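Search Enter keywords Go
Home About Us Shop Mats Cushions & Throws Delivery Contact

About Fidness

Mats, cushions, throws. Things for the floor and the end of the bed. We're a small firm and we've been at it long enough to have opinions about hems.

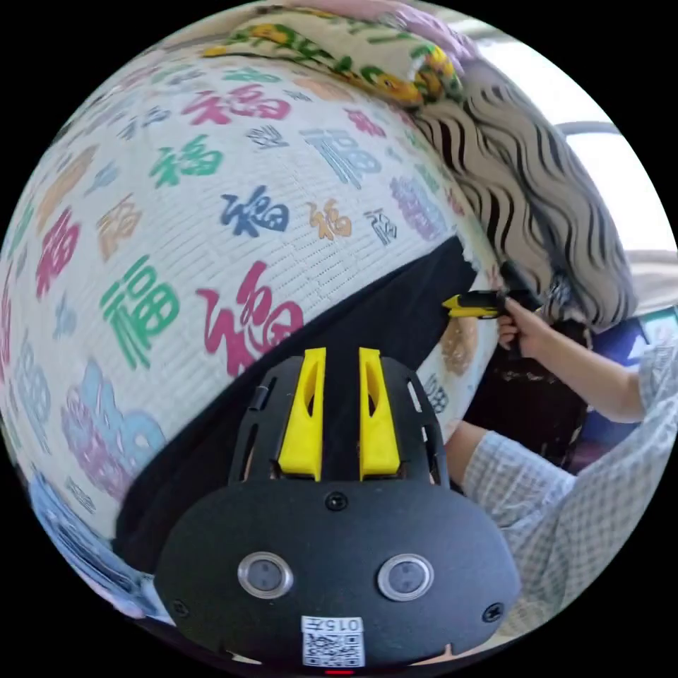
Started as a market stall, one trestle, Saturday mornings, mostly cushion covers and whatever offcuts hadn't sold the week before. The stall was called Fusemness. People couldn't spell it so when we took the unit we changed to Fidness, which they can't spell either. Old labels still turn up on stock now and then, same goods, don't worry.

Yvette Arsenault runs the place and does the buying. Ask for her if it's a trade order or a complaint. Anything else, whoever picks up the phone.

What we sell

Woven mats are the main thing. Plain ones, bordered ones, and the printed ones with 福 all over, the character for good fortune, in lots of colours and different handwriting styles. Those go out all year but it gets silly from November onwards, when people start buying for New Year. Order early. We do run out and the next lot takes weeks.

Floral pillows, cream grounds mostly, yellows and oranges with green leaf. Bought in small runs so if you want a pair get both at once, the next batch won't match exactly and we can't make it.

Throws and fabric by the metre. Stripes, zebra, checks, plain black. The zebra was a mistake order years back (wrong code on the form) and it sold better than the thing we meant to get, so it stayed.

1,416 lines on the system at last stocktake. Not all of them on the website, we're getting round to it. If you saw something in the shop and can't find it online, ring.

How we work

Everything gets opened out and looked over before it's packed. Mats are unrolled flat, both sides, edges checked. Cushions get a squeeze and a look at the zip. Fabric is measured again at our end becuase the roll tickets are often wrong, usually in the mill's favour.

We sent out 3,962 parcels last year. Mats go rolled, never folded. When yours arrives leave it flat overnight with something heavy on the corners. A curl at the ends is normal for the first day or two, a crease down the middle isn't, so send us a picture and we'll sort it.

Seconds go in the Nistness range, cheaper, fault written on the ticket. Crooked print, pulled thread, that sort of thing. Good for caravans and dogs.

Schools, halls, nurseries

Soliman is our trade side. Minimum 16 pieces, mixed is fine. Over 100 and Yvette will do you a proper quote, allow a few days. We've done reading corners, yoga rooms, a very large stage floor. Send measurements in centimetres please, and say which way the door opens if it's wall to wall. We lost an afternoon to that once.

Visiting

Unit is open most weekdays till half four, Saturday till one. Parking round the back, mind the step. Bring a cushion or a bit of curtain if you're trying to match a colour, much easier than a phone photo. Samples are free, up to four at a time, and you dont need to send them back.

No café. Kettle if you ask nicely.

Contact us | Delivery & returns | Privacy | © Fidness | Back to top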